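How to Reconcile Carrier Commission Statements Against Your Policy Records

Applies to: Jidum agency database, desktop and browser versions

Commission statements from life and health carriers rarely match an agency's own records line for line. Policy numbers are formatted differently, names are shortened, and one payment may cover several months of premium. The procedure below is the one used at the Doherty office for its two largest carriers, Kullach and Brident. It can be followed with any carrier that provides a statement as a spreadsheet or delimited text file.

Before you start

You will need:

The carrier's statement for the period, as a file. A scanned statement has to be keyed in by hand and is not covered here.
The deposit amount shown on the bank record for that statement.
Your current commission schedule for the carrier, including any amendments.
A login with the Accounting role. The Producer role can view commission entries but cannot post them.

Do not begin while another user is importing policy downloads. Jidum locks the policy table during an import, and a reconciliation opened at that time will show policies as missing when they are only unavailable. The import status is shown at the bottom of the Downloads screen.

Step 1. Check the statement total

Open the statement and add up the net commission column. Compare the result with the total printed by the carrier and then with the deposit. All of them should agree. If the statement total and the deposit differ, look for one of these:

A debit balance carried forward from the previous period.
A fee for errors and omissions coverage or licensing taken from the payment.
An advance recovery, usually listed on a separate tab or at the foot of the file.

Enter each of these as an adjustment in Jidum under Statement, Adjustments, before going further. If you leave them until the end, the system will offer to spread the difference over all policies, and the spread cannot be reversed without deleting the whole batch.

Step 2. Prepare the file

Save a copy of the carrier's file and work only on the copy. Remove the title rows above the column headings and the subtotal rows between producers. Jidum reads every row under the headings as a transaction and will treat a subtotal as a payment on a policy with no number.

Set the policy number column to Text before you save. Spreadsheet programs read a long policy number as a value and drop the leading zeros. Kullach numbers are the most often damaged this way. Once the zeros are gone, changing the column to Text does not bring them back; you have to open the original file again and set the format during the import.

Keep these columns, in any order:

Policy number
Insured name
Transaction type
Premium
Commission rate
Commission paid
Paid-to date

Other columns can stay, and Jidum will ignore them. Hidden columns are not ignored and should be shown or deleted.

Step 3. Load the statement

Go to Accounting, Statements, New. Choose the carrier, enter the statement period as the carrier gives it, and attach the prepared file. The period is the carrier's accounting period and may not match the month of the deposit. A statement closed on the last Friday of October is an October statement even when the money arrives in November.

On the mapping screen, match each column in the file to a field. Save the mapping under the carrier's name. Jidum will apply it the next time, but look it over each time anyway. Brident has moved its rate column before, and a saved mapping goes by position and takes no notice of the heading.

Step 4. Run the first match

Select Match. The first pass compares policy numbers exactly and then again with spaces and hyphens taken out. Results are sorted into four groups:

Matched. The policy was found and the amount is within tolerance.
Amount difference. The policy was found but the commission is not what the schedule predicts.
No policy. The statement has a line for which there is no record.
No payment. The record expects a commission and the statement has none.

The default tolerance is 5 cents per line. Leave it there. A wider tolerance makes the first screen look better and hides rate errors on small supplemental policies, where the whole commission may be a dollar or less.

On a recent Brident statement, 91 percent of the lines matched on the first pass. A rate well under that usually means a file problem, most likely the leading zeros in Step 2. Discard the batch, correct the file, and load it again before working on individual lines.

Step 5. Work the No policy group

Take this group first. Fixing a missing policy often clears a line in the No payment group as well.

For each line, search by the insured's last name and the first letters of the given name. If a record turns up, compare the policy numbers. Common causes are a suffix added by the carrier when a rider is issued, a new number given at conversion, and a typing error at application.

For a suffix, enter the full number in the Alternate Number field. Do not overwrite the main number, which other reports depend on.

For a conversion, create a new policy record and link it to the old one with the Replaces field. Commission on a converted term policy is normally paid on a different schedule, and keeping both under one record will cause an amount difference every month.

For a typing error, correct the number and add a note with the old value.

If no record turns up, check whether the policy belongs to another producer or was assigned to the agency in a book transfer. Send a query to the carrier before creating a record from statement data alone. Statement data has no beneficiary, no issue date and often no address.

Step 6. Work the Amount difference group

Sort by transaction type and then by the size of the difference. Differences of the same proportion across many policies point to the schedule, and should be fixed once in the schedule. Single differences point to the policy.

Check the policy's duration first. Many life products pay a high first-year rate and a lower renewal rate, and the change takes effect on the policy anniversary. If a premium was paid before the anniversary but processed after it, carriers differ on which rate applies. Kullach uses the premium due date. Brident uses the processing date. Set this for each carrier under Carrier, Commission Basis.

Next, check the payment mode. A policyholder who changes from monthly to quarterly billing will produce one larger payment, and the line will fail if the record still says monthly. Update the mode and rerun the match for that policy only.

Split commissions come last. The shares entered in Jidum must add up to the whole. When they do not, the system posts the shares as entered and places the remainder in the house account without a warning.

Step 7. Work the No payment group

A missing payment does not always mean an error by the carrier. Look at the paid-to date in the policy record. If it is in the past, the policy may be in its grace period, and the producer should be told so that the policyholder can be contacted. Mark the line Pending Premium.

If the premium was paid and no commission came, mark the line Carrier Query. Leave it open for two statement periods before sending it in. Most late items show up on the next statement, and an early query tends to result in the same commission being paid twice and then charged back.

Step 8. Post the batch

When every line has a status, select Review. The screen shows the statement total, the adjustments, and the amount to be posted. The last figure must equal the deposit. Select Post. Posting writes an entry to each policy and each producer's account, and closes the period for that carrier.

A posted batch can be reopened only until the next statement for the same carrier is loaded. After that, corrections have to be made as dated journal entries — one for the reversal and one for the new amount.

Keeping the records

Store the original carrier file, the prepared copy and the posted batch report together, named by carrier and period. Keep the carrier's replies to queries in the same folder. If a chargeback arrives later, the reply is normally the only evidence of what rate was agreed.

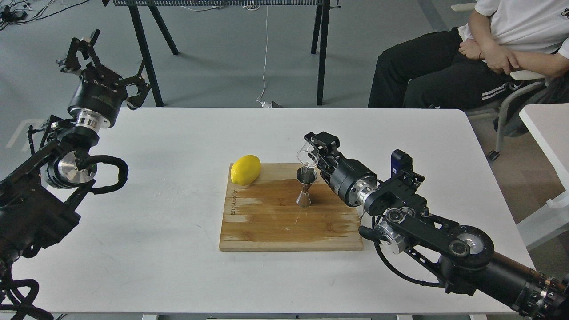

Folders for closed years can be moved to the archive drive, but the link in the Statements screen should be updated at the same time. Jidum does not follow moved files and will show the attachment as blank. To update it, open the batch, select Attachments, then Relink, and choose the new location.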